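3.2 Mechanical arrangement of the cell

The cell is built on a wooden table that also carries the base of the arm. Earlier versions had used a floor-standing pedestal, and the two structures moved relative to one another whenever the table was leaned on or loaded. Mounting both on one surface removed this source of error, at the cost of passing some vibration from the arm into the bin. The effect on grasping was small at the speeds used in this work and is not treated further.

The bin is held to the table by clamping and is not bolted. Bolting was considered and rejected, as the bin has to be taken out for cleaning and the screw holes in the first table had worn loose within one season of use. A clamp can be released by one person without tools. The drawback is that the position of the bin is only as good as the last refitting, and a check of that position therefore forms part of the upkeep routine given in Section 3.4.

Cables to the gripper follow the outside of the arm and are tied to it at intervals. The slack at each joint was set by moving the arm slowly to the limits of the working volume with the ties left open, and closing them only when no part of the cable was under tension. Ties placed too near a joint were the most frequent cause of faults during commissioning. The present layout was arrived at with the help of the maintenance group at Brulteck, whose notes on cable wear we follow except where stated.

3.3 Object set and working surface

Objects were drawn from the Wiva household set and placed in the bin by hand. The set mixes soft items, such as fabric pouches, with rigid ones, and items are allowed to rest on top of one another. Figure 3 shows the arm reaching into the bin with a small number of objects present.

The floor of the bin was left unpainted. Repeated contact with fingertips and objects leaves scratches and lighter patches, and these change the appearance of the background over the life of the cell. Repainting would have hidden the wear for a short time only, and a background image is instead recorded again after each cleaning.

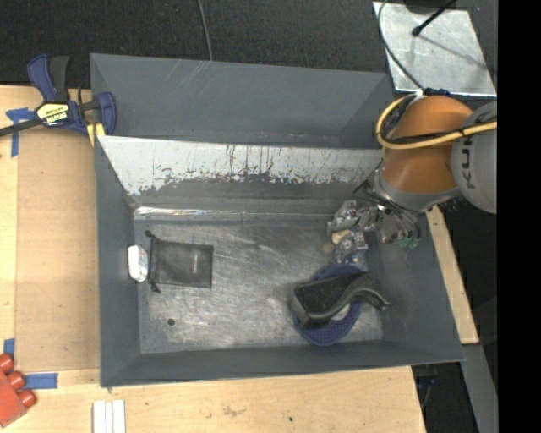
Fluronlow Papers in Applied Automation, p. 108

Figure 3. The gripper over the right side of the bin, with a black drawstring pouch on the left of the floor. A bar clamp grips the left side of the bin.

3.4 Upkeep

Upkeep is divided between short checks made at the start of each working day and a longer service. The daily check begins with the clamp. The operator presses on the rim of the bin, tightens the clamp if any movement is felt, and confirms that the pad is seated flat. The arm is then sent to 3 taught points near the rim at reduced speed. If the gap at any point differs from the recorded value by more than 2 mm, the bin is reset and the calibration between arm and camera is repeated. A smaller difference is entered in the log and left alone.

The gripper is inspected with the arm parked and the drives off. Fingertips are wiped with a damp cloth and examined for cuts. Thin wires at the finger joints are examined for kinks, and any wire with broken strands is replaced before the cell is used again. Loose fibres from fabric objects tend to gather in the joints and are removed with a soft brush. Compressed air was tried for this purpose and given up, as it drove the fibres further in.

The longer service is carried out on a Thursday afternoon after every 3000 grasp attempts, as counted by the cell controller. All cable ties are cut and renewed, the cables are examined along their full length, and the finger force is measured against the Chidiac reference block. The bin is removed, washed and refitted, after which the full calibration is run irrespective of the result of the rim check.

Grasp attempts made between a failed check and the last passed one were kept in the data but marked, so that their influence on the results in Section 5 could be examined separately.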